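회색 칸

가방 싸는 걸 미루는 데에는 내가 좀 재능이 있다. 진짜로. 일요일 아침 버스인데 토요일도 아니고 일요일 새벽 네 시에 양말을 고르고 있었으니까 말 다 했지. 그것도 무슨 대단한 양말을 고르는 게 아니라 발목이 늘어난 것과 덜 늘어난 것 중에서!

헨드게이트(Hendgate)에서 산 지는 이 년하고 조금 됐다. 원래 석 달만 있으려고 했다. 석 달이면 배낭 하나로 충분하다고 생각했고, 그래서 배낭 하나 들고 왔고, 이제 다시 그 배낭에 이 년 치를 넣으려니까 안 들어가는 거다. 당연한 얘긴데 새벽 네 시에는 이게 꽤 억울하다.

우리 집 얘기를 먼저 해야겠다. 집이라고 해 봐야 방 하나에 부엌 비슷한 게 붙어 있고, 그 사이에 우리가 '칸'이라고 부르는 데가 있다. 정말 칸이다. 방도 아니고 벽장도 아니고 현관도 아닌. 세 면이 연한 회색 돌무늬 타일인데 하얀 줄이 사선으로 가늘게 지나가고, 바닥은 그보다 훨씬 어두운 숯색이다. 집주인 발타사르 비야로보스(Baltazar Villalobos) 씨 말로는 예전에 여기 샤워실을 만들려다가 배관이 안 닿아서 타일까지만 붙이고 그만뒀다고 한다. 그러니까 물이 한 번도 안 나와 본 샤워실인 셈인데, 나는 이 얘기를 들은 날부터 칸이 좀 짠했다.

처음 방을 보러 온 날 비야로보스 씨는 부엌도 창문도 대충 넘어가고 칸 앞에서만 오래 서 있었다.

"타일은 좋은 겁니다."

"네, 좋아 보여요."

"아주 좋은 겁니다. 이 방에서 제일 비싼 게 이거예요."

그때 옆에 서 있던 사람이 만사 사르퐁(Mansa Sarpong)이다. 나랑 같이 방을 보러 온 게 아니고, 시간이 겹쳐서 같은 문 앞에서 만난 경쟁자였다. 둘 다 이 방을 원했고 둘 다 혼자서는 월세가 무리였고, 계단을 내려오면서 만사가 나한테 코를 고느냐고 물었다. 안 곤다고 했다(거짓말이었다). 그래서 같이 살게 됐다. 보증금은 각자 220씩 냈다. 그 돈 때문에 첫 달에 우리가 뭘 먹었는지는 안 쓰겠다. 콩이었다.

칸을 쓸 만하게 만든 건 거의 만사다. 나는 옆에서 이건 어디에 두느냐고 묻는 역할이었고. 모서리에 은색 알루미늄 기둥이 서 있고 뒷벽 중간 높이로 가로대가 지나가니까, 뭘 걸기에는 이만한 데가 없다고 만사가 그랬다. 다음 날 쿠렉(Kurek)에 가더니 흰 철망 바구니를 안고 돌아왔다. 쿠렉은 철물점인데 빵도 판다. 빵은 맛이 없다.

"이거 길고 얕잖아. 뭐 넣을 건데?"

"열쇠."

"열쇠 넣자고 이만한 걸?"

"장갑도 넣고. 우편물도 넣고. 네가 맨날 잃어버리는 거 다 넣을 거야."

나는 별로 안 잃어버린다고 했는데, 그날 저녁에 열쇠를 잃어버렸다. 그래서 할 말이 없었다. 열쇠는 빵 봉지 안에 있었다!

검은색 고리 걸이는 그보다 나중에 왔다. 고리가 여섯 개 달린 건데, 만사가 이걸 비스듬하게 달았다. 벽을 따라 아래로 죽 내려가게. 나는 똑바로 달아야 하는 거 아니냐고 했고, 만사는 똑바로 달면 외투끼리 겹친다고 했고, 우리는 그걸로 진짜 한 시간을 싸웠다. 외투가 두 벌밖에 없는 사람 둘이서. 결국 비스듬하게 됐다. 위쪽은 하얀 케이블 타이로 묶었고 그건 내가 묶었다. 내가 이 집에 남긴 공사라고는 그 타이 하나가 전부인데, 나는 지금도 그 매듭이 꽤 잘됐다고 생각한다. 케이블 타이에 매듭이 있느냐고 만사가 따졌지만 아무튼.

고리마다 주인도 있었다. 맨 위는 만사의 긴 외투, 그다음이 내 외투, 그다음은 우산. 우산 아래는 장바구니였고 그 밑은 손님용으로 비워 두기로 했는데 손님이 온 적이 거의 없어서 어느새 내 모자가 걸렸다. 맨 아래 고리는 끝까지 용도를 못 정했다. 너무 낮아서 뭘 걸어도 바닥에 끌렸다. 만사는 나중에 개를 키우면 목줄을 걸 거라고 했다. 우리 계약서에는 동물 금지라고 굵은 글씨로 적혀 있었는데도.

떠나기로 한 건 2월이었다. 할머니가 가게를 접는다고 전화를 하셨고, 접기 전에 한 철만 도와 달라고 하셨다. 한 철. 석 달이라는 뜻이다. 나는 석 달이라는 말을 믿지 않게 된 사람이라 전화를 끊고 한참 칸 바닥에 앉아 있었다. 타일 바닥이 엄청 차다. 만사가 와서 왜 거기 앉아 있느냐고 해서 가게 얘기를 했더니, 만사가 그냥 옆에 앉았다. 둘이 앉으면 꽉 찬다. 무릎을 접어야 된다.

"몇 킬로미터야, 거기까지?"

"천육백사십이."

"왜 그렇게 정확해?"

"표에 써 있어."

정말 써 있다. 리시소라(Risisora) 버스표에는 출발지, 도착지 밑에 거리가 나온다. 1,642km. 그걸 굳이 왜 적어 주는지 모르겠다. 각오하라는 건가?

버스 얘기가 나왔으니 말인데 리시소라는 가방을 하나만 받아 준다. 두 개부터는 돈을 더 내야 하고 그 돈이 표값 절반이다. 그래서 배낭 하나로 끝내야 했다. 나는 방바닥에 이 년을 다 꺼내 놓고 만사는 침대에 앉아서 심사를 했다. 심사위원이 아주 깐깐했다.

"그 냄비는 두고 가."

"이거 내가 산 건데."

"할머니 가게에 냄비 없어?"

할머니 가게가 그릇 가게다. 냄비는 두고 가기로 했다.

책 세 권은 한 권으로 줄었고, 한 권은 다시 읽지도 않을 거면서 고른 거라고 놀림을 받았고, 그래도 넣었다. 스웨터는 돌돌 말았다가 다시 펴서 접었다가 다시 말았다. 인터넷에서는 다들 말라고 하는데 말면 부피가 그대로인 것 같고 접으면 귀퉁이가 남는다. 누가 좀 확실하게 정해 주면 좋겠다. 그 와중에 만사는 센엘(Cenell) 치약을 꼭 가져가라고 했다. 거기엔 안 판다는 거다. 치약이 지역마다 다르냐고 했더니 다르단다. 두 개 넣었다.

새벽이 되니까 배낭이 얼추 섰다. 가방이 제 힘으로 서면 거의 다 싼 거라는 게 할머니 지론이라서, 나는 배낭을 칸 바닥에 눕혀 두고 한 걸음 물러났다. 마음이 이상했다. 짐이라는 건 싸기 전에는 그렇게 많더니 싸 놓으면 겨우 저만한가 싶다. 할머니한테 다 쌌다고 문자를 보냈다. 할머니는 새벽에도 답장을 하신다. "바닥이 까맣네" 하고 오셨다. 가방 얘기는 한마디도 없고.
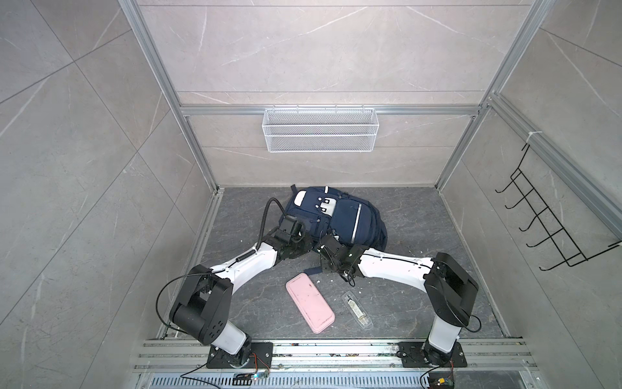
두고 가는 것들

바구니는 원래 그렇게 훤한 물건이 아니었다. 우리가 사는 동안은 늘 뭐가 넘쳐서 철망이 보이지도 않았다. 전기 요금 고지서, 짝 없는 장갑, 누구 건지 모르는 단추, 쿠렉 영수증, 만사가 주워 온 납작한 돌(만사는 돌을 주워 온다. 산책만 나가면 돌이다). 그걸 전날 밤에 둘이서 다 비웠다. 비우는 데 십 분이면 될 줄 알았는데 두 시간이 걸렸다. 영수증을 하나하나 읽었기 때문이다.

"우리 여기서 못을 왜 이렇게 많이 샀어?"

"그때 선반 달려고."

"선반 없잖아."

"그러니까 말이야."

못은 결국 한 봉지가 그대로 나왔다. 뜯지도 않은 봉지였다. 만사는 그걸 내 배낭에 넣으려고 했고(기념으로!) 나는 버스에서 가방 검사를 하면 뭐라고 하느냐고 빼냈고, 만사가 또 넣었고, 내가 또 뺐다. 나중에 보니 앞주머니에 못이 딱 한 개 들어 있었다. 휴지에 싸서. 그걸 발견한 건 버스에서 여섯 시간쯤 지난 뒤였고, 손가락을 찔렸다.

전날 밤엔 바닥도 닦았다. 비야로보스 씨가 아침에 나를 배웅하러 온다고 했는데, 말이 배웅이지 타일 검사라는 걸 우리 둘 다 알았다. 숯색 바닥은 먼지가 떨어지면 무섭게 잘 보인다. 구름 같은 하얀 무늬가 있어서 괜찮을 것 같지만 하나도 안 괜찮다. 무늬인 줄 알고 그냥 두면 부스러기고, 부스러기인 줄 알고 문지르면 무늬다. 나는 무늬를 한 삼 분 문질렀다. 만사가 보고만 있었다.

"왜 말을 안 해!"

"열심히 하길래."

비야로보스 씨는 다섯 시 반에 왔다. 겨울 외투 안에 잠옷이 보였다. 칸 앞에 서서 벽을 한 번 쓸어 보고, 바닥을 내려다보고, 하얀 게 몇 개 떨어져 있는 걸 분명히 봤을 텐데 아무 말도 안 했다. 그렇게 닦았는데도 그새 또 떨어져 있었다. 어디서 오는 건지 모르겠다. 양말에서 오나?

"걸이는 비스듬하네요."

이 년 만에 처음으로 하는 말이었다. 나는 만사를 봤고 만사는 천장을 봤다.

"외투가 안 겹치게요." 내가 말했다. 내 입에서 그 말이 나올 줄은 나도 몰랐다.

비야로보스 씨는 고개를 끄덕이고, 내 몫의 보증금을 봉투에 넣어서 줬다. 220, 세어 보라고 했는데 세지 않았다. 나중에 버스에서 세어 보니까 지폐 사이에 쪽지가 있었다. 전구 값 60은 빼지 않았다고 적혀 있었다. 무슨 전구? 나는 전구를 깬 적이 없다. 만사한테 문자로 물어봤더니 하루 동안 답이 없었다. 그러면 답을 한 거나 마찬가지지.

668번

정류장까지는 668번을 타고 간다. 시내버스다. 리시소라 정류장은 시내에서 한참 떨어진 데 있어서, 멀리 가는 버스를 타려고 가까운 버스를 오래 타야 한다. 만사가 같이 타 줬다. 안 와도 된다고 했더니 어차피 쿠렉에 가는 길이라고 했다. 일요일 새벽에 여는 철물점이 어디 있나. 그래도 그러냐고 했다.

배낭은 무릎에 올려놓았더니 앞이 안 보였다. 그래서 우리는 배낭을 사이에 두고 서로 안 보이는 채로 얘기를 했다. 그게 오히려 편했던 것 같다. 만사가 배낭 너머에서 말했다.

"방에 새로 누구 들어오면, 그 바구니 어떻게 쓰라고 해?"

"맘대로 쓰라고 해."

"열쇠는 넣으라고 할 거야."

"그래. 열쇠는 넣으라고 해."

"고리는 네 번째가 장바구니라고도 할 거야."

"그건 좀 강요 아니야?"

만사가 웃었는지 배낭이 조금 흔들렸다. 버스가 흔들린 걸 수도 있다. 헨드게이트 길이 원래 그렇다.

정류장에서는 별말 안 했다. 짐칸 아저씨가 배낭을 들어 보더니 무겁다는 얼굴을 했고, 하나냐고 물었고, 하나라고 했다. 배낭이 짐칸에 눕는 걸 보니까 세워서 가면 안 되느냐고 묻고 싶었다. 새벽 내내 세우느라 그 고생을 했는데. 만사는 손을 흔들다가 추우니까 주머니에 넣고, 다시 꺼내서 흔들고, 또 넣었다. 버스가 돌 때까지 그랬다.

그릇 가게

할머니는 배낭을 받자마자 풀어 버리셨다. 내가 손을 씻는 사이에. 나와 보니 스웨터가 다 펴져 있고 센엘 치약 두 개가 계산대 위에 나란히 놓여 있었다.

"이건 여기도 판다." 할머니가 치약을 가리키셨다.

만사한테 사진을 찍어 보냈더니 이번에는 답이 금방 왔다. 성분이 다르다고 했다.

가게 뒤에 내가 쓸 방이 있는데 문 옆 벽이 휑하다. 못이 한 개 있길래, 박았다. 배낭은 너무 무거워서 못 걸고 외투만 걸었다. 할머니가 지나가다 보시고 삐뚤다고 하셨다. 못 하나가 어떻게 삐뚤 수가 있느냐고 했더니, 못이 삐뚤다고, 박을 때 옆으로 들어갔다고 하신다. 가까이서 보니까 정말 그렇다. 내일은 접시를 신문지로 싸야 한다. 큰 것부터 싸는지 작은 것부터 싸는지를 두고 저녁 내내 할머니랑 얘기했는데 아직 안 정해졌다.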